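4.3 Recording the cup task by remote control

Read 4.1 first if the arms havent been homed today. Two people for the first session. One on the handsets, one at the stop button.

Before you start
Table clear of tools. Holder on the right half, base flat. Paper cups only for this task, no glass, no ceramic.
Grip force at 80. Higher crushes the cup wall.

1. Power on the Gimine controller. Wait for the steady light.
2. Open Wondby on the laptop, pick New Task, name it. No spaces in the name.
3. Set the target to 200 takes. 400 if you plan to use both arms.
4. Squeeze both handset triggers once, let go. Grippers should open all the way. If one lags, stop, see 4.7.
5. Press Record. Count of two before you move.
6. Bring one gripper in low and level. Fingers either side of the cup wall, then close. Slow.
7. Lift, carry to the holder, set down, open.
8. Back off the way you came in. Press Record again to end the take.
9. Shift the cups before the next take. Different spots, different distances. Same layout every time = a robot that only knows one layout.

CAUTION: Keep hands off the table while Record is lit. Both arms are live even if you are only driving one.

Note: A bad take is fine, just delete it right away (hold Back). Dont save it for later, you will forget wich one it was.

Note: Check the head view and the wrist view in Wondby before every batch. Cups and holder should show in both.

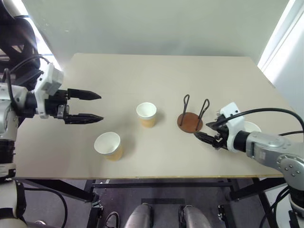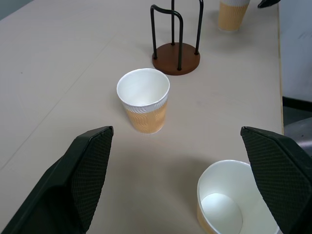 Fig. 9. Cups and holder on the table, grippers open. Head view first, wrist view second.

Handset pairing problems: ask Kwaku Darko at the Rustad bench, or see 4.8.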